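Does a law have to come before the explanation?

quadrant_jo
I've been reading up on refraction (long story, my kid asked why a straw looks bent and I lost a whole evening) and I got stuck on Snell's law. Thomas Harriot had the thing worked out in 1602 and never published it. And he had no idea what light was! So is it a law of nature at that point, or just a handy recipe that fits the measurements? I always figured you explain first and then write down the rule.

Birkton
It's a law. If it predicts the angle every time, I don't care what story you tell about why. We've had 400 years of people changing their minds about what light is and the sine rule is still sitting there.

Irnier
Disagree with Birkton, mildly. A rule that fits your data is a fit. It turns into a law when you know where it stops working. Harriot couldn't have told you that some crystals split a beam in two.

Birkton
Then nothing is a law, because you never know all the places it stops. By that standard Hooke's law is out too, and everybody still calls it that.

naheed_n
Birkton, Hooke's law is a terrible one to pick! It's only a straight line if you don't pull hard. I teach the intro lab and we do a version of this each June, where the students get a spring first and then something that isn't a spring, and they have to tell me whether they've found a law or a curve.

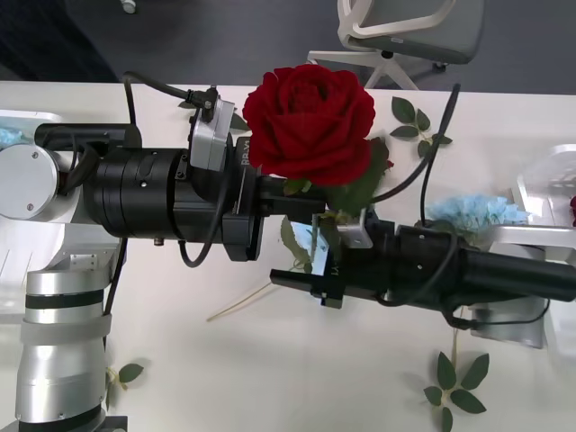
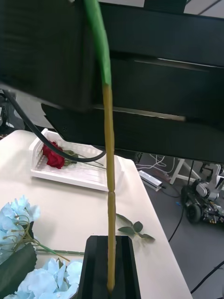
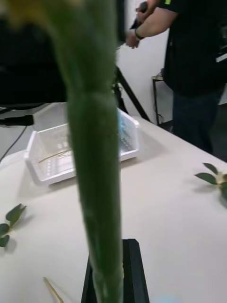
My favorite argument in that lab is over bending. The textbook formula for a beam assumes one material and one thickness the whole way along, and students will happily apply it to anything long and thin. Take the stem in the second one, green higher up and then tan wrapping lower down, and tell me which stiffness you're going to plug in. You can get a number out, sure, but I wouldn't call it a law of stems. I'd call it a fit, so I guess I'm with Irnier.
Naheed Niazi

quadrant_jo
OK that helps, but doesn't the beam formula come from something deeper? You could chop the stem into short pieces and do each one separately.

naheed_n
You could, and that's the part I like. The deeper rule survives and the simple formula turns out to be a special case. Snell's law is the same deal, you can get it from waves or from least time.

Birkton
So Harriot had a special case of something true. Still a law in my book. You two are arguing about the word.

Irnier
Well yes, the thread title is about the word.

Fahad Satti
Jumping in from the stats side. I once fitted 253 readings from a cooling experiment with a polynomial that had 12 terms. Gorgeous fit. Went completely bananas one minute past the end of the data. Newton's cooling law has a couple of constants and did far better out there. I'd put the line at whether it holds up on readings you haven't taken yet, and I don't need the explanation for that.

Irnier
Fahad, but you trusted the Newton version past the end because you had a reason to expect that shape. That's the explanation sneaking back in.

Fahad Satti
Hm. Partly. I'd have trusted anything with two constants over the monster I built. Let me think about it.

quadrant_jo
Reading all this with coffee and I've switched sides twice. Does anybody have a decent book on Harriot, readable, not too heavy on the math?

Birkton
Try the library before you buy, the ones I've seen are pricey. And tell your kid the straw is fine.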